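[stoncombe-users] Re: planner treats cables as walls (or as nothing at all)

My test table, with the whole cast on it:
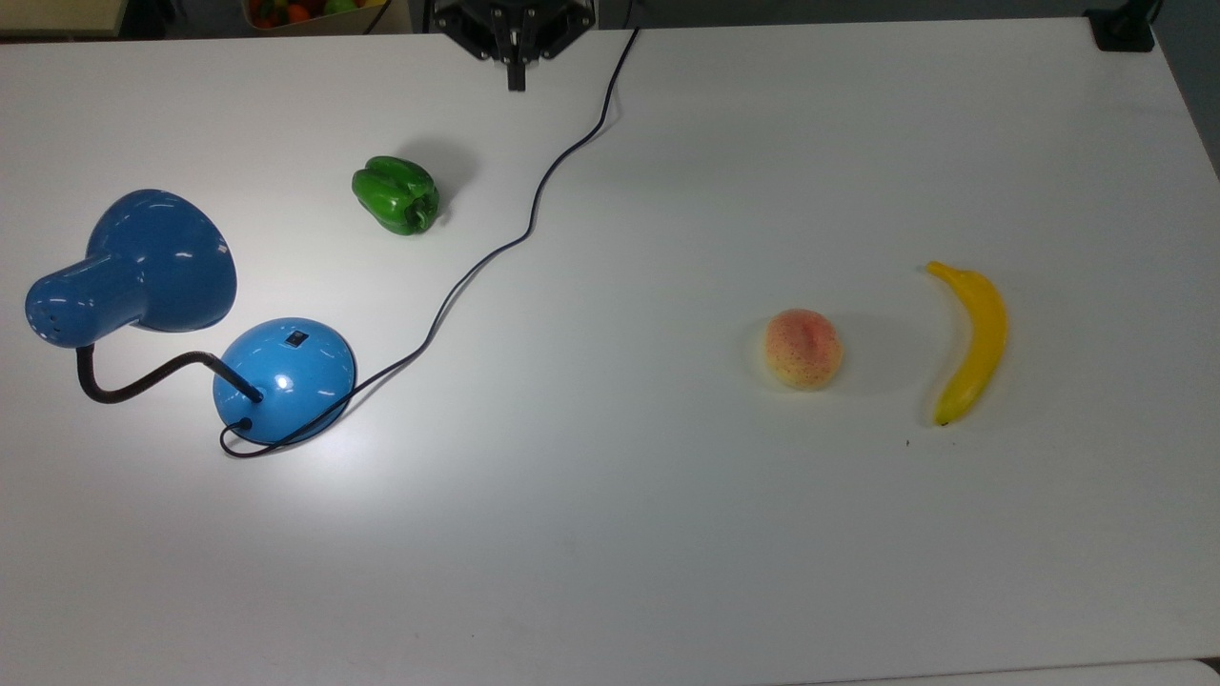 1. The quoted question

Kohei Noguchi wrote:

> Hi all,
>
> I upgraded to the August build of Stoncombe and my planner has
> become very shy around cords. If there is a power cable anywhere on
> the table, the collision map grows a fat ridge along it and the arm
> either takes a silly detour or gives up with "no path to pregrasp".
> If I turn thin_objects off, the ridge goes away, but so does the
> cable, and then the fingers plan straight through it.
>
> Is there a setting in between? I am feeding it a single head camera,
> depth comes from Jiteo, nothing fancy. I tried voxel sizes up and
> down and it only changes how ugly the ridge is.
>
> Kohei

Hi Kohei,

Yes, there is an in-between, and I spent most of this past week hunting for it, so you get the long version (sorry, get a coffee).

My layout is pretty much built to annoy the planner. The blue gooseneck lamp is on its side, and its cord loops in front of the base and then wanders all the way up the table and over the far edge, right past the green pepper. The peach and the banana are over on the other side of the cord, where they ought to be easy. With the default settings on the new build I got the same thing you did: a ridge along the whole cord, tall enough that the planner thought the table was split into two rooms. Getting from the pepper to the peach became a grand tour.

What's going on, as far as I can tell from reading the map code, is that thin_objects does two jobs under one name. It keeps small clusters from being thrown out as noise (good!) and it also inflates them by the same margin it uses for everything else (not so good). A cord lying flat on a table gets that margin sideways and upward, and there's your wall.

The fix on my branch splits it up. In your scene config:

 thin_objects: keep
 thin_inflate_xy: 2
 thin_inflate_z: 0
 min_cluster: 40

The inflate values are in voxels, and min_cluster is in points. With z at 0 the arm is happy to carry things over the cord but still won't put a fingertip down on it, and that's all I ever wanted. Please don't drop min_cluster much lower unless your depth is nicer than mine. I had a long stretch of phantom crumbs all over the left side before I worked out that the glare next to the lamp was making them. White tabletop plus bright light, what did I expect. Turning the exposure down helped more than any filter I wrote.

Two other things I ran into, in case they save you an evening:

The gooseneck is much harder than the cord. It bends into a loop between the shade and the base, and the segmenter likes to call it either part of the lamp or part of the cord depending on its mood. I gave up being clever and merged anything black that touches the lamp mask into the lamp. Crude, but the grasp planner stopped offering me the inside of the loop as a great place to stick a finger. If anyone has a proper way of doing this I'd love to see it.

Also, the open mouth of the shade comes back as a solid disk if you let the map fill holes. Set fill_holes to false for that object only. The Khosravi plugin can do it per label, the built-in one can't yet.

For numbers: I replayed 3,000 saved planning queries against my logged maps, no arm moving, just the planner. The old settings gave up on 1,162 of them. I'm still sorting through the new run and don't want to post a figure until I've checked the paths by eye, because a planner that ignores the cord would look fantastic on that test too. The ones I've looked at so far go up and over the cord the way they should.

Tineke Vanhove asked on the other thread whether this breaks the Alance import. I don't think so, it only touches the map stage, but I haven't run it with Alance myself. Tineke, if you still have your shelf setup loaded, could you give it a go and shout if anything looks weird?

Patch goes up tonight once I've renamed my terrible variables. Kohei, send me one of your logged maps if you can, I'd like to see whether your ridge has the same shape as mine. And which finger length do you have in your config? Mine was still set for the old fingers for two days and I blamed the cord for all of it.

Recent on this list
- Jiteo depth: speckle near bright reflections
- Pregrasp height, per object or global?
- Alance import drops labels with spaces
- Khosravi plugin won't load after upgrade

Last updated: August

Contact the list owner | Copyright stoncombe-users contributors | Back to top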